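4.2 Falling asleep in a borrowed room

Share 41 | Comments 2

We turn now to the part of the study that gave us the most pleasure to write up, and, we admit, the most trouble to code. When we first planned the Nalldale interviews we thought of them as interviews on sleep. We asked what time people went to bed, how long they lay awake, and whether they woke in the night. The answers were short and polite, and most of them could have been ticked on a form. Then, toward the end of the first round in February, one of us happened to ask a retired bus driver what he listened to when he couldn't drop off, and he talked for the better part of the afternoon – about rain on a tin roof, his late wife's radio, and the freight line that ran behind the first apartment he ever rented.

From then on we asked everyone. Of the 444 people who filled in the Riromora sleep diary, 400 wrote at least one line in the box we had labeled "sounds," a box we had very nearly left off the page to save space. Some of those lines are a single word ("fridge"). Others run over the margin and up the side of the sheet, and we have done our best to keep the longer ones whole.

What struck us first was how seldom people complained of loudness. The diaries are full of noises that would count as loud on any meter, such as church bells, delivery trucks and a neighbor's sewing machine, and the people who wrote about them often did so with real fondness. Trouble came with sounds they couldn't place. A guest in a strange room hears a click in the wall and lies there waiting for the next one. At home the same click is the heating, and it hardly gets through to them at all. We call this the unplaced sound, and we use the term in the rest of the paper for any night noise that the listener cannot tie to a cause.

Rented and borrowed rooms turned up again and again under this heading. People who had slept away from home during the diary weeks wrote longer entries, and they wrote more about the first night than about all the later ones put together. They mentioned the furniture, too, which we had not expected: whether a bed frame creaked when they turned over, whether a padded headboard (Figure 2) made a room feel quieter to them, whether there was a rug. We can't say from diaries alone if soft furnishings did anything for the sound in these rooms. It seems fair to say that people believed they did, and that the belief was a comfort.
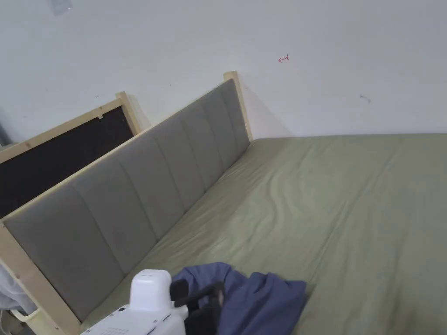
Figure 2. Bed with a gray upholstered headboard in a light wooden frame.

Concetta Benedetti told us that she never sleeps on the first night anywhere, and that she has stopped trying. She sits up and listens until she has a name for everything – the pipes, the elevator, the man upstairs with his slippers – and by the second night, she said, the place is hers. Her account is the fullest we have of what several others described in passing, a kind of stocktaking by ear that has to be done before rest is possible.

Sandro Monti put the matter the other way around. He had moved back into the house where he grew up, and he was kept awake for weeks by the absence of a clock that had been sold years before. His diary has an entry dated 5/28/22 that reads, in full, "Still listening for it." We puzzled for a long while over where to file a sound that isn't there. In the end we gave missing sounds a code of their own, and once we had it we went back through the sheets and found them tucked into entries we had first read as being about silence.

This brings us to the earlier work by Pace and Mina, whose two-part scheme of "soothing" and "disturbing" sounds we had meant to follow. We are still grateful for it, and our first pass through the diaries leaned on it heavily. The difficulty is that the same sound kept changing sides. A dripping tap was a torment until its owner found out which tap it was; after that she slept through it, and never did get it fixed. We have therefore kept their two headings for the tables and added a note wherever a diarist moved a sound from one to the other, with up to 2 such moves recorded for each person. The moves themselves, and the kinds of days on which people made them, are taken up in Section 4.3.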